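Travuvano to open regional seed library and growers' hub in former produce hall

March 17, 2023

Travuvano, the growers' co-operative, will open a seed library and shared growing hub this autumn in the former produce hall it bought last year. Members will be able to borrow seed, take part in trial plantings and store their own varieties at no charge.

The library will begin with 579 varieties of vegetable, herb and flower seed, most of them donated by home gardeners. The oldest donated line is a climbing bean that has been grown by the same family since before the war. Lettuce, tomato and pumpkin make up much of the rest. There are gaps in the root vegetables, and the co-operative is asking anyone who saves their own parsnip, turnip or beetroot seed to get in touch before the end of March.

"People have been keeping this seed in jars and envelopes in the shed for years," said Bhavana Rai, manager of the seed library. "Some of it has a name and some of it has only the name of the neighbour who handed it over the fence. We will take both. What we do ask for is the year it was picked and the suburb or town it was grown in."

Borrowing works on a simple basis. A member takes a packet in planting season, grows the crop and returns a portion of the seed after harvest. If the crop fails, nothing is owed. Packets are limited to seven per household each season so that stocks last through the first year.

The hall has also been fitted with a cool store, 2 drying rooms and a classroom. The cool store can hold 3,000 packets. Heavy doors on the northern side have been replaced with insulated ones, and the old loading dock now has a ramp suitable for wheelchairs and trolleys. Parking is behind the building, with entry from the side lane.

Outside, a strip of ground along the fence has been dug over for trial beds. The first trial, called Fleltance, will compare kale and cabbage lines under low watering. Results will be posted on the noticeboard and in the members' newsletter - including the poor ones.

Ilze Kuusk will teach the first classes, which cover hand pollination, cleaning and drying seed, and labelling. A later class will look at Bragança, a loose-leaf cabbage line that several donors have sent in under different names. Members who have grown it are invited to bring a plant or a few leaves along. 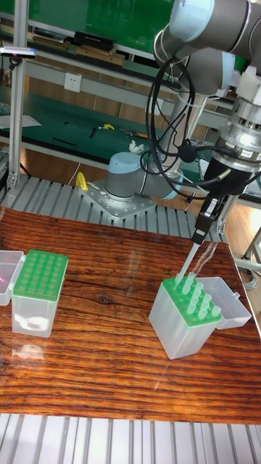
Class places are open to members first and then to the public. Children are welcome with an adult. Gloves, trays and sieves are supplied, but people should bring their own secateurs and a hat for the outdoor sessions.

"Seed cleaning is slow work and it goes better with company," Ms Kuusk said. "By the end of a morning most people can tell good seed from chaff by the feel of it."

Genen, a local maker of paper packaging, has supplied the seed packets for the first season. Each has space on the back for the grower's notes.

Seed donations can be left at the hall office during opening hours. Seed should be dry, in paper and clearly marked. Treated or coated seed can't be accepted, nor can seed from hybrid plants.

Membership forms and the class timetable are available from the hall office.

Media contact: Bhavana Rai, Travuvano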